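Peiyu Shen
February 21, 2025

Thread on moisture in nylon parts and why a snap fit that passes at the press can fail at the customer. Mostly for people who inherited a drawing and a pile of complaints.

Nylon comes out of the mold nearly dry. It then takes up water from the air until it reaches balance with the room. The part grows, softens and gets tougher while it does this. None of it is a defect. It is what the material does.

A drawing that says "PA66, tolerance per table" has left out the state the part is in when you measure it. Dry as molded and conditioned are two different parts for gauging purposes. Put the state in the notes.

Case I can share, with permission: a clip made at Tirkier, assembled at the Stenholm site. 2644 clips in the lot. 242 set aside at assembly for cracking at the root of the arm. Tirkier's outgoing inspection had passed everything.

Both sites were measuring correctly. Tirkier gauged the clips the same shift they were molded, then sealed them in foil bags with desiccant. Stenholm opened the bags and assembled straight away. So the arms were flexed in their most brittle condition.
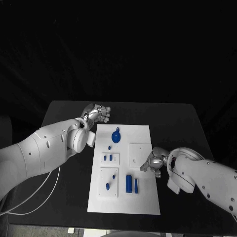

The desiccant was added years ago for a different part that was going to be welded. For welding you want nylon dry. For a snap fit you want some water in it. The packing instruction was copied across with the part family and stayed there.

First response from both sites was to ask for a bigger root radius. It would have helped. It also meant cutting steel on every cavity and a new approval. Check the condition of the material before you touch the tool.

What we did first: weigh a sample of clips straight from the bag, dry them fully in a vacuum oven, weigh again. The difference, divided by the dry weight, is your moisture content. You need a decent balance and some patience. Use enough clips per weighing that the balance resolution stops mattering.

Dry gently. If you push the oven temperature to save a day, you can yellow the parts by oxidation, and you may drive off things other than water. Then your weight loss is no longer a moisture number.

The bagged clips came out very close to fully dry. Clips from an opened carton that had been sitting on a shelf since June did not, and those flexed without cracking. Same tool, same resin grade, different lot, so treat that as a hint and no more.

To get a proper comparison we split one lot. 941 clips were conditioned in warm humid air before assembly, the rest went through as received. In the conditioned group the cracking stopped. In the rest it carried on at much the same rate as before.

Side effect: the conditioned clips are slightly larger and noticeably less stiff. Retention force dropped. It stayed inside the limit here, but the limit had been written from dry parts, so the margin was smaller than anyone had assumed. Retest retention whenever you change the conditioning.

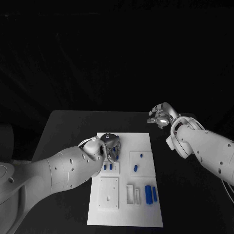

On soaking in hot water: it works and it's cheap, but the surface takes up water long before the core does. Weigh the part right after soaking and you get an average that says little about the root of the arm. Let it rest in a sealed bag so the moisture can even out.

Wall thickness rules everything here. Uptake time goes with the square of the thickness, so a wall twice as thick takes four times as long. Don't carry a soak time over from a thin part to a thick one.

Glass-filled grades take up less water by weight, as only the resin absorbs. They also grow unevenly, less along the fibers than across them. If a hole goes oval after conditioning, look at the gate position.

Current note on the Beveck revision of the drawing: dimensions apply dry as molded, parts to be conditioned before assembly, moisture content to be recorded per lot. The sealed bag stays for shipping, without the desiccant.

Conditioning takes up to 13 hours for this wall. Ogunleye runs it overnight in a humidity chamber — one tray deep, lids off.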